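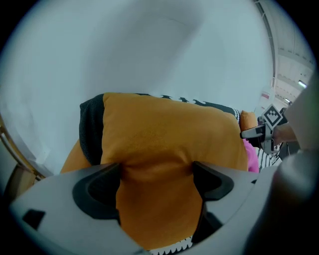 3.2 Demonstrations with hand-held grippers

Our cushion task is a part of the Villix household set. The demonstrator holds one gripper in each hand and arranges cushions on a sofa, so no robot is needed in this phase. We recorded 82 demonstrations in February. Wide-angle views are stored together with the gripper opening, and the poses are computed later from the square markers.

Soft objects are difficult for this method. The fabric gathers between the fingertips, and the same opening can mean a firm or a weak hold. We therefore keep the raw images for training – the opening alone was not sufficient.
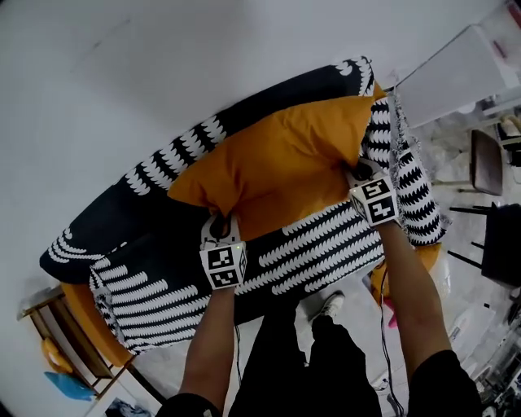

Figure 2. Two-handed cushion demonstration, seen from the head view. Both grippers carry marker cubes.
Photo: Cheng / Stividness Lab

In the head view, the markers are lost when the arms cross. Segments with over 300 ms of missing pose were removed, and shorter gaps were filled by linear interpolation. The remaining data was converted to the Lellura format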